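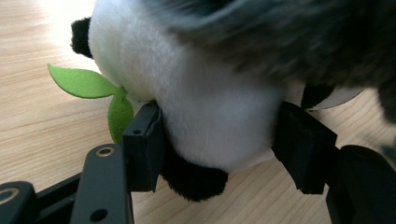
Soft Toy Making, Level 2
Handout 8: Reading a finished toy before you cut your own

Tutor: Leokadia Jabłońska
Room help: Darnell Kincaid (machines), Ileana Vlad (fabric store)

Welcome back! By now you've all sewn the flat bear, so tonight we get to the good bit, which is turning flat cloth into something round. I've been looking forward to this one since March. Bring your pattern paper, a soft pencil, and your own scissors if you're fussy about scissors (I am).

1. Look with your hands first

Before drafting anything, spend ten minutes with a toy somebody else has made. Squeeze the belly, then the head, then a paw. They'll almost never feel the same. A belly wants some give in it. A head usually needs firmer stuffing or it starts to flop at the neck, and paws can go either way depending on whether you want them to dangle or stand out.

Write down what you feel in your own words. "Like a bread roll" is a perfectly good note, and it'll mean more to you in a month than "medium".

2. Pile and nap

Fur fabric has a direction. Stroke it one way and it lies flat, stroke it the other and it stands up and goes a different colour on you. Mark an arrow on the back of the cloth before you do anything else. On most toys the nap runs down the body, from the head towards the feet, and both arms should match.

Short pile is forgiving and shows off a nice curve. It also shows off a wobbly seam, sorry! Long pile hides nearly everything but gets dragged into the stitching, so you'll be picking it out afterwards with a blunt needle. Please cut the backing only, with just the tips of the scissors, and leave the fibres alone. If the floor is covered in fluff, you've been cutting the fur.

3. Heads and crowns 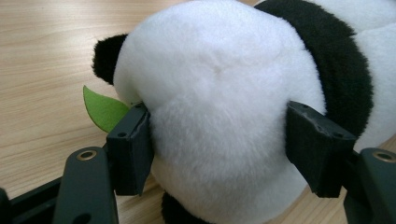 A round head is all in the darts and the gusset. The gusset is the long strip that runs from the nose over the top and down to the neck, and its widest point decides how broad the head will be. Make it too narrow and you get a fish. The back is where you judge your work, with no eyes or nose to distract you, and our panda is a lovely one to learn from: the white fur goes right round in a big fluffy ball, with only a faint swirl or seam near the crown. Aim for that. If your darts end in a sharp point you'll see a little peak on the outside, so run the last few stitches almost along the fold and let them fade off the edge.

Try this on scrap calico before touching the good fur. Normunds Baranauskienė, who took the class before me, made his students sew three calico heads each, and I used to think that was cruel. I now ask for two.

4. Ears

Small and rounded, in black fuzzy cloth for a panda. Sew the curve, turn, and leave the bottom open. Pin both ears on and walk to the other side of the room. Move them. Walk away again. A centimetre lower changes the whole character, and it's my favourite part of the evening.

5. Felt bits

Leaves, tongues, little scarves. Felt doesn't fray, so there's no hem to turn, and a long pointed bamboo leaf is just one shape cut freehand. Choose a strong green, as it needs to hold its own next to all that black and white. Catch the base of the leaf firmly into a seam or stitch it down by hand several times over. Glue won't last with a child pulling on it.

6. Black against white

Sew a test strip where your two colours meet. Black fibres caught on the white side look like dirt, and they're much easier to tease out before stuffing. Use white thread for white joins, black for black, and black where they meet.

Fabric tonight

Ileana has Prollov short pile in white and black, and a bolt of Wojcik felt in greens. Please sign for what you take. The Grorneo stuffing is in the tall cupboard, and one bag does 2 toys with a bit left over.

For next time

Two calico heads, one with darts and one with a gusset, both stuffed
A page of notes from your ten minutes of squeezing
Your ear pattern, cut in paper, in three sizes
Read Shoshana Schumacher's pages on joints (the photocopies are by the door)

If your machine is skipping stitches on the fur, see Darnell before you touch the tension dial. It's nearly always the needle.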